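Talk notes: Setting out small glass for display
Helten hall, September, 22 slides, doors at 7

Slide 1. Title only. Say hello, check the back row can hear. Lights stay up until slide 4.

Slide 2. What the talk covers. Small glass pieces, the plates and stands we put them on, and the table underneath. Not repairs. Questions on repairs at the end, or see the sheet by the door.

Slide 3. Where I started. I took on the glass cabinet at Isisstead when it held 633 pieces and most of them could not be seen. Everything clear was on glass shelves with a mirror behind. People walked past it to get to the clocks.

Slide 4. Old cabinet, before. Dim the lights. Leave this one up for a bit and let people look for the scent stoppers. Most won't find them.

Slide 5. Clear glass needs something behind or under it. Dark grey, dark blue and dark green all work. Black works but shows every bit of dust. White is fine for coloured glass and poor for clear.

Slide 6. Cloth against glaze. I used velvet for years. It sheds, and lint catches in the cuts. A glazed plate wipes clean and gives a bit of light back. Mention the Oltmanns plates here, bought as seconds, still in use. Pass round 2 of them, NOT the one with the chip.

Slide 7. The rim. A raised rim matters more than people expect. A faceted piece can roll a short way and stop, and the rim is what stops it. Flat tiles look smart but I gave up on them at Undness after losing a stopper off the edge of one.

Slide 8. The table. Plain and pale, nothing else on it. Clear the cups first. Keep the plate well in from the edge so nobody's sleeve reaches it.

Slide 9. Putting the piece down. Hold it by the sides, low over the plate, and look at the light before letting go. Turn it a little. If one facet goes bright, that is the side to face the visitor. Lower it straight down. Don't slide it, glaze will mark.

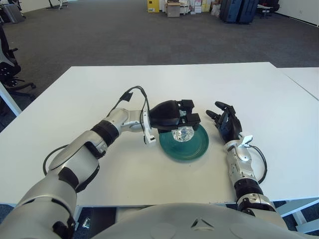
Slide 9: Faceted piece held just above a dark teal-green plate.

Point out how bright the glass looks against the green. Then the shadow on the plate. With one strong lamp the shadow can fall across the piece next door, so move the lamp before you move the glass.

Slide 10. Same layout under the hall lights and under a desk lamp. Ask for a show of hands on which is better. Usually split.

Break here if running late. Slides 11 to 22 are labels and lighting and can be cut to ten minutes.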